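倉庫だより 12月号

木の床から塗り床へ――新しい作業場の最初の冬

2021年12月18日

会員の皆さま、こんにちは。編集を担当しておりますユライ・マリーです。日本語で記事を書くのはまだ緊張しますので、おかしな表現がありましたら、どうぞお許しください。

今月は床の話を書きたいと思います。地味な題ですが、パスタウの共同作業場に引っ越してから、いちばん多くいただいた質問が床についてのものでした。「前の木の床のほうが暖かかった」というご意見もありましたし、「掃除がとても楽になった」というお手紙もありました。どちらも正しいと私は思います。

前の作業場は、ゴルトフの古い製粉所の二階にありました。床板は厚く、歩くと少し鳴りました。冬に長く立っていても足があまり疲れませんでしたが、板と板の間にほこりや糸くずが入り、掃除機では取れませんでした。製本の道具をこぼした日には、細い針を一本ずつピンセットで拾ったことを覚えています。インクの跡も最後まで残りました。退去のとき、大家さんはその跡を見て何も言いませんでしたので、私はかえって申し訳ない気持ちになりました。

新しい建物の床はコンクリートで、その上に樹脂の塗料が塗ってあります。工事はフモウという地元の会社にお願いしました。塗る作業そのものより、その前の準備のほうに時間がかかることを、私は今回はじめて知りました。古い塗膜を機械で削り、ひびを埋め、粉をすっかり吸い取ってから、ようやく下塗りに入ります。全部で7日かかりました。その間、荷物はすべて廊下に積んでありましたので、ご不便をおかけしました。

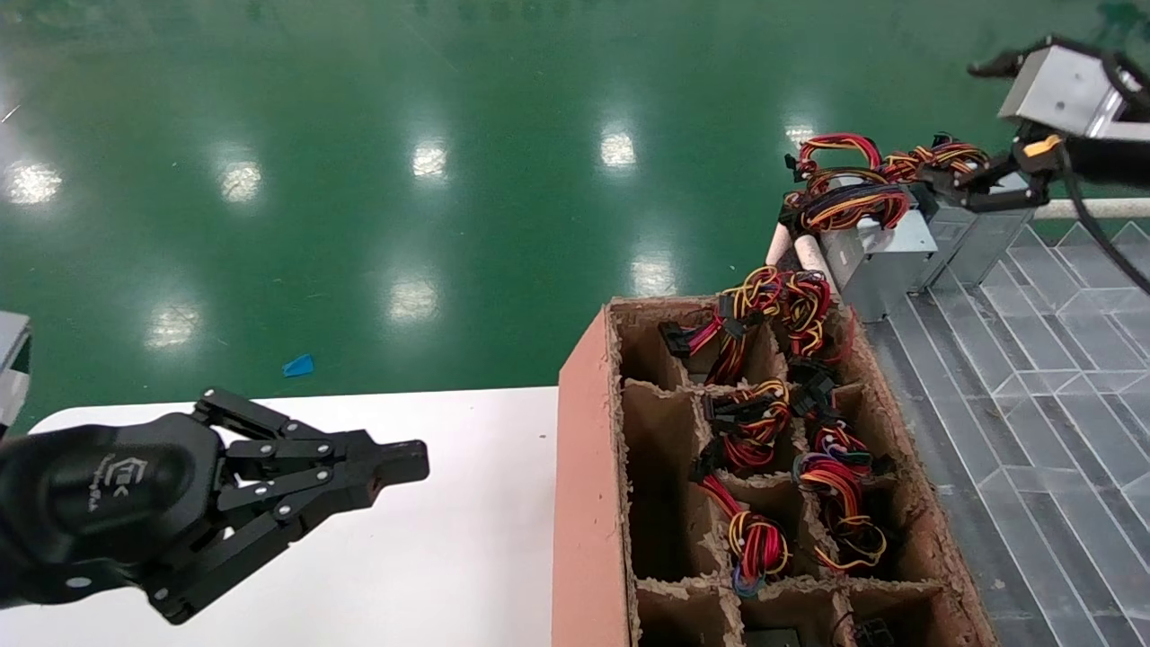 塗り床のよいところは、水で拭けることです。薄めた中性洗剤をモップにつけ、よくしぼって拭き、そのあと水拭きをします。洗剤が残ると表面がくもり、靴の跡もつきやすくなるそうです。ワックスは要りません。初めの週に、親切な方が家からワックスを持ってきてくださいましたが、お気持ちだけいただきました。

注意していただきたいこともあります。表面がなめらかなので、ぬれると滑ります。雨や雪の日は、入口のマットで靴の底をよく拭いてください。マットは二枚目を注文しました。重い棚や机を動かすときは、引きずらないで、必ず二人で持ち上げてください。脚の下に貼る丸いフェルトは、入口の左の引き出しにあります。傷を見つけたときは、テープなどを貼らずに、場所を紙に書いて私の箱に入れてください。小さな傷は、春にまとめて補修する予定です。

寒さについては、インゲボルク・オルトマンスさんから役に立つ話を聞きました。オルトマンスさんは長い間、印刷所で立ち仕事をされていた方です。「靴を厚くするより、足の下に一枚敷くほうがよい」というお考えで、ご自分の場所にはコルクの板を置いています。私もまねをして、古いじゅうたんの切れ端を試しましたが、端がめくれて二回つまずきました。今は同じコルクの板を使っています。ただし、板を敷いたまま帰ると下に湿気がたまりますので、夕方には壁に立てかけておくようにお願いします。

費用のことも報告いたします。床のための寄付は、44名の方からいただきました。本当にありがとうございました。工事代を払ったあとに残ったお金は、マットと、作業灯の交換に使います。作業灯はウィジャヤの店に見積もりを頼んでありますが、返事は年が明けてからになりそうです。それまで奥の机は少し暗いので、細かい作業をされる方は窓側の席をお使いください。

年末のお休みの前に大掃除をします。朝の10時に始めて、昼ごろに終わる予定です。汚れてもよい服と、底のきれいな靴を持ってきてください。モップは足りていますが、バケツが足りません。お家に余っているものがあれば、貸していただけると助かります。終わったあとは温かいスープがあります。今年はオルトマンスさんが豆のスープを作ってくださいます。肉は入りません。

次号では、紙の保管棚の置き場所についてご相談したいと思います。ご意見のある方は、1月の初めまでに私の箱へお願いいたします。

ユライ・マリー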